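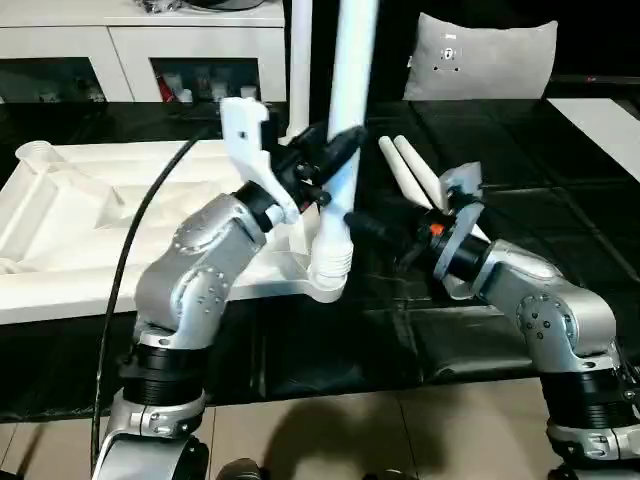 How long should I wait after washing my hair before I use the Jumeo applicator?

Wait until your scalp is fully dry, and if you wash at night, leave it until the morning.

Section 2: Filling and first use

Okay, you've got the applicator out of the box and the charger plugged in somewhere sensible. I wrote this part after a long phone call with Snežana Softić, who got serum all over her bathroom mirror the first time, so I've put the messy bits in order for you.

1. Wash your hands, and rinse the empty cartridge with plain warm water. No soap in there! It leaves a film and the serum foams up.

2. Let the cartridge dry upside down on a clean towel.

3. Pull the comb head straight off. It's stiff when it's new (mine squeaked), but don't twist it. The little tabs are on the sides and twisting snaps them.

4. Fill the cartridge with Flisard scalp serum up to the lower line. The upper line is for the cleaning cycle and I really wish we'd made it a different color.

5. Click the comb head back on, hold the applicator over the sink and press the button until you see a drop at the tips.

6. Part your hair where you want to start, rest the tips on your scalp and press once. Move along a finger's width and press again. Go slowly and let the weight of the thing do the work.

7. Put the cap on and stand it upright.

Note: The counter on the handle goes up to 1,000 presses and then starts blinking. It just wants a new comb head, and you can order one under the name Belhaj soft tip. Hold the button down while you click the new head on and the count goes back to zero.

Note: Once a cartridge is filled, use it up within 14 days. I stick a bit of tape on mine with the day I filled it.

Caution: Don't use the applicator on broken, sunburned or sore skin. If your scalp stings or turns red and stays that way, stop and talk to your doctor or pharmacist. If your hair is coming out in patches, please see them before you start with any of this.

Caution: Keep the handle out of the shower. The comb head and the cartridge can get as wet as you like, the handle can't.

If nothing comes out

Nine times out of ten it's an air bubble. Take the cartridge out, tap it on your palm, put it back and press again over the sink. Petrică Nistor on our support desk also suggests soaking the comb head in warm water overnight if it's been sitting in a drawer for a while, and that sorted out my old one. Still stuck? Write to Grasard support with the number from the bottom of the handle.

Section last updated 2 April 2024. Cleaning is in Section 3.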